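An Afternoon at the Jitasholm Robotics Hall

Visitors to the July open day watched two-armed machines practice the small tasks of home and play
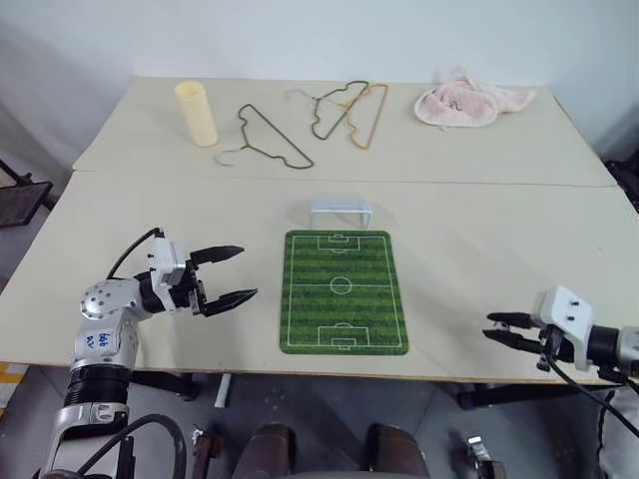
A toy football pitch set between two robot arms, with a ball held in the right-hand gripper.

The robotics hall at Jitasholm opens its doors to the public once a year. The building was formerly a grain office, and the long upper room still has the tall windows under which clerks once kept their ledgers. It now houses the research workshop of Skollness, an institute that studies how machines may be taught to handle ordinary objects. This July the hall received 56 visitors in the morning and 49 after lunch, among them two school groups from the surrounding district.

Guests were received at the main entrance and given a short talk on safety before going upstairs. Staff asked that bags be left in the cloakroom and that no one lean on the tables while the arms were powered. Groups were kept small, and each was allowed 23 minutes in the workshop.

The program on view is known as Mengal. Its subject is the work that people do with two hands and very little thought: hanging a shirt, folding a cloth, setting a ball down on a chosen spot. Operators guide the arms through a task many times over, and the recorded movements are then used to train the software that will later attempt the task alone. Institute staff told visitors that a single task may call for several weeks of such sessions before a first unassisted trial is made.

The football table drew the largest crowd. A green mat, marked out with a center circle and penalty areas, serves as the pitch, and a small white goal stands at its far end. Each arm ends in a gripper with two black fingers. The task asks the machine to place a tiny ball on the mat and send it toward the goal. Younger guests asked which arm was the better player. The operators declined to say.

Hangers and a pink cloth lay toward the back of the same table. The institute holds that a machine trained on a bare surface learns too little about the places where it may one day be used, and objects from one exercise are therefore often left in reach during another. Their positions are changed between sessions according to a written schedule.

A second part of the visit concerned Rusix, the software in which the sessions are stored and reviewed. On a wall screen, staff replayed attempts from the spring at reduced speed and invited guests to mark the moment at which a grip had failed. Opinions differed more than might be expected. Of the 59 attempts shown in the course of the day, nearly a third led to some disagreement in the room, and the staff noted these for later review.

Questions at the close turned mainly to cost and to employment. The institute replied that its present work is confined to research and that no product is planned. It also stated that written answers to the longer questions would be sent to the schools in the fall.

The ground floor remained open until 5 p.m. for those who wished to see the older equipment, including the institute's first single arm, which was retired after the move to Jitasholm. Schools wishing to attend next year's open day may apply to the Skollness visitor office in writing.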